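The Bottom Drawer

My aunt left me the workshop on Bakden Street in April, along with the keys, the gas bill and a promise I had made her years before without listening properly, which was that I would go through the drawers myself and not let some stranger tip them into a sack. So there I was at 9 in the morning with a thermos and a pocketful of paper labels, telling the brick wall good morning the way she always had (it seemed rude to stop).

I started at the top, where the spare buttons were, and the Fliseck catalogs, and 30 keys on a loop of string, and I got on so nicely that I decided I would be home for lunch. Well! The second drawer was letters. You can't hurry letters, and I sat down on the floor with them and let my tea go cold.

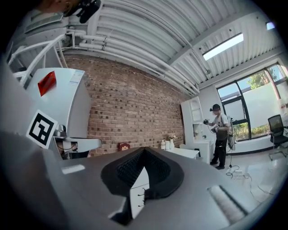 Are you reading or are you tidying, came the question from over by the stairs, and I said both, thank you, and went on reading. My cousin had come to help and was in no great hurry either.

We came to the bottom drawer at last, after 15 minutes of arguing over who should open it. Inside lay a program from the Maltetance, folded small and soft as cloth, with two ticket stubs tucked in the crease. She had told the whole family she never went dancing in her life. My cousin wanted to write a label for it and couldn't think what to put, so we slid the drawer shut again and went to find something to eat.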